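The Zosumham Notice

The Office of Tenancies at Zosumham begs to inform the occupant of Flat 5, Hutmont House, that the river has been moved.

The decision was taken in February, following the proper period of consultation, during which a single letter was received. The letter was in favour. It was written in green ink, and its author asked that the water be brought near enough to hear at night.

The occupant will recall that, under the agreement of 1970, each household in Hutmont House was granted the sound of one natural feature, to be supplied between dusk and early morning. Flat 5 was allotted wind in beech trees. The Office has no record of any complaint against the beech trees and regrets that they can no longer be offered. The wind has been returned to Akl, from which it was on loan.

The river is the Urura. It is of good character and moderate depth, and it has served 1135 households without serious incident. It now runs 200 yards from the rear wall, behind the old dye works, and should be audible from the bedroom with the window raised by the width of a hand. Occupants of a nervous disposition may find that it speaks. The Office advises that such remarks are general in nature and are not addressed to any particular tenant.

It has been brought to our attention that the occupant has been leaving the window open all night, and has on occasion answered. There is no rule against this. The Office merely notes that the Urura passes through four parishes after Hutmont House, and that what is said to it upstream is commonly heard below. A gentleman at the weir has already written to ask whether your sister ever came home.

We have replied that the matter is outside our knowledge. Should the occupant wish us to write again, with a fuller answer, a form is enclosed. It has one line only — the Office has found that one is generally enough.

The kitchen is unaffected by these changes, and its fittings remain as listed in the schedule.

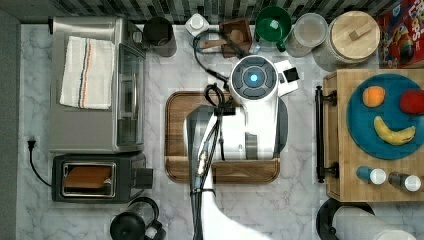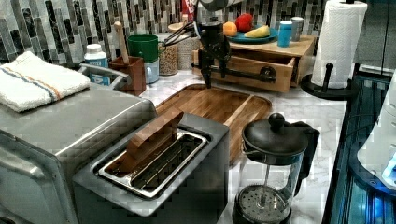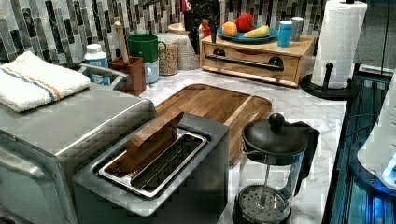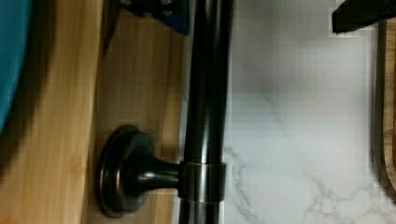 Schedule to the notice: the kitchen, in four views.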